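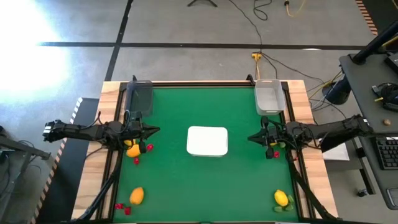
*Reading time: 2 minutes*

# Walley two-arm table: frequent questions

**What do I get when I order the Walley table?**

You get the worktable with the green mat, two black arms, the rails for both sides and all the cables. The play food and the bins are a separate pack, and you can also use your own objects.

**Which tasks can I try first?**

We advise to begin with sorting. Put a white box in the middle of the mat and the small fruits near the two arms, as we do in our own workshop. Each arm then takes from its own side. When this goes well, you can use the bins at the far corners, which need a longer reach.

**How much floor do I need?**

Please leave enough place to walk on all sides. The cables leave the table at the near corners and should never be under tension. Mark the walking area with hazard tape if visitors come to your room.

**Can the two arms touch each other?**

Yes, if both are sent to the centre in the same moment. The software from Wulteck slows them down when they come near, but it does not see the objects on the mat. Keep your hand on the stop button during the first 30 runs.

**The wires around the joints look loose. Is it a fault?**

No. The joints need some free wire to turn. If a wire is caught between two parts, switch off and write to us before you continue.

**How long do the gripper fingers last?**

We change ours after 3,000 grasps. A bag of 8 spare fingers has the order number 858.

**Can I use real fruit?**

It is possible, but juice on the mat is difficult to clean and the pointed fingers can make a hole in soft fruit.

**Do you install it for us?**

In Vukinville, yes. Yogesh Tiwari comes with the table and stays until both arms are calibrated. For other places we send the Singhal setup guide, and Shivam Lodhi helps you by telephone.

**What is the delivery time?**

Six weeks for most orders. In December it can be longer.

*Last changed: Jul 10, 2022*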